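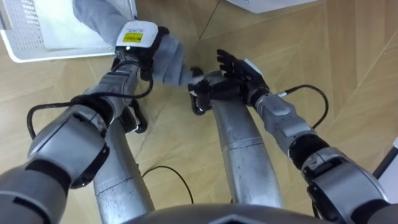

**Can knitwear go in with the rest of the wash?**

Wash it separately, on the Knits programme, and keep the load to half a drum. Towels and jeans are heavy when wet and will pull sleeves and cuffs out of shape.

## 4. Washing and drying jumpers, fleeces and other soft tops

This section covers the Foneo Rakodia stacked set: washer below, dryer above. For first installation and levelling see section 2. For filters and hoses see section 7.

### 4.1 Before loading

1. Read the care label on each item. If it shows a crossed-out tub, do not use the washer.
2. Empty all pockets. Tissues break up in the wash and are hard to get out of fleece.
3. Close zips and fasten hooks. Leave buttons undone.
4. Pull the sleeves through so that they are not bunched up inside the body.
5. Turn the garment inside out. On plain grey or dark knits this keeps bobbling to the inner face.
6. Weigh the load if you are unsure. A fine cardigan may weigh 200 g and a thick jumper 500 g or more.

**Note:** Loose threads should be tucked in or tied off before washing. Do not cut them close to the knit.

### 4.2 Washing

1. Open the lower door as far as it will go and check that the drum is empty. Small items such as socks often stay at the top of the drum after spinning.
2. Load the garments one at a time. Do not push them in as a bundle.
3. Check that no fabric is lying across the rubber seal.
4. Close the door until it clicks.
5. Put liquid detergent for wool or delicates in compartment II. Powder can leave white marks on dark knits.
6. Turn the dial to Knits and press Start.

The programme heats to 30 °C and uses a low spin. You can lower the spin further with the Spin button, but you cannot raise it.

**Caution:** Do not use fabric softener on fleece or on any garment with a water-repellent finish.

### 4.3 Unloading

Take the washing out soon after the programme ends. Wet knits left in the drum crease along the folds and may start to smell.

1. Wait for the door lock to release. It takes up to two minutes.
2. Put a laundry basket on the floor close to the lower unit, where the open door will not knock it.
3. Swing the door fully open to the left.
4. Lift each garment out by the body, with a hand under the weight of it. Do not pull on one sleeve.
5. If sleeves have wrapped round each other, untwist them at the drum before going any further.
6. Lower the garment into the basket, sleeves last.
7. Turn the drum once by hand and look inside for anything left behind.
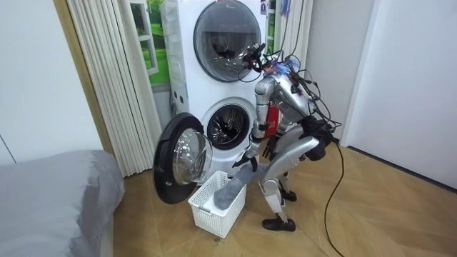
*Fig. 4-2. Lower door open, upper door closed, basket on the floor.*

**Caution:** Do not lean on the open door or hang washing over it. The hinge (spare part 367) will bend and the door will no longer seal.

**Caution:** Keep the upper door closed while you work at the lower unit. You can hit your head on it when you straighten up.

### 4.4 Drying

Most wool should be dried flat. Fleece and cotton knits can go in the dryer if the label allows it.

1. Sort the basket into items for the dryer and items to be dried flat.
2. Shake each dryer item out once and turn it the right way round.
3. Clean the lint filter. Fleece sheds a good deal, especially in its first few washes.
4. Load the upper unit, close the door and choose Low Heat.
5. Take the items out while the seams are still slightly damp, and hang or fold them.

For flat drying, lay the garment on a dry towel, press the sleeves straight with your palm and turn it over after a few hours. Keep it away from radiators.

### 4.5 If something goes wrong

| Problem | What to do |
|---|---|
| Garment is dripping at the end of the wash | Run Spin on its own at the lowest setting. A single heavy jumper may not balance; add a second one. |
| Door stays locked | Check for water in the drum. If there is any, run Drain. |
| Sleeves have stretched | Wet the garment again, ease it into shape and dry it flat. |
| Grey fluff on other clothes | Rinse them again on their own and clean the lint filter. |
| Water on the floor below the door | Wipe the seal and look for trapped threads. If the seal is torn, order spare part 383. |

Spare parts are available from Szilágyi, who also fit door hinges. Have the serial number ready when you order. You will find it inside the rim of the lower door opening.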